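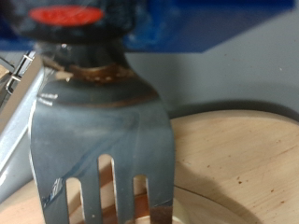
Handout 6: Choosing a finger set for shiny kitchen things
Intro to Manipulation, February
12 shares | 3 comments

Welcome back, everybody! This week we put the Prernetau parallel fingers up against the softer Netonitz pair, using the wrist camera for both, and I'd like you to read this before you come down to the lab (coffee stays outside, please). Mortimer Kapoor ran the first set of trials, 29 grasps with each pair, and his sheet is pinned by the door.

My own first gripper, back in 1991, had no camera at all, so I'm still a little giddy about what we get from the wrist. Do remember, though, that a camera this close has a very short range of sharp focus, and that polished metal hands you back a picture of the whole table. Your edge finder will happily fit a line to a reflection!

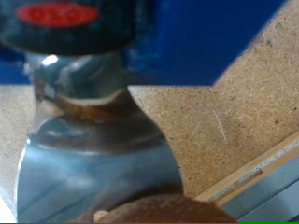
Fig. 2. Wrist view, polished metal with a black cap. Note the brown and tan band reflected on the neck.

For your write-up, take one grasp from the Brannigan log and mark which edges you would trust and which you wouldn't. Then try the Sonduditz controller at two closing speeds and tell me, in a paragraph or so, which finger pair you'd keep on the arm and why. Bring your sketches along too, even the messy ones.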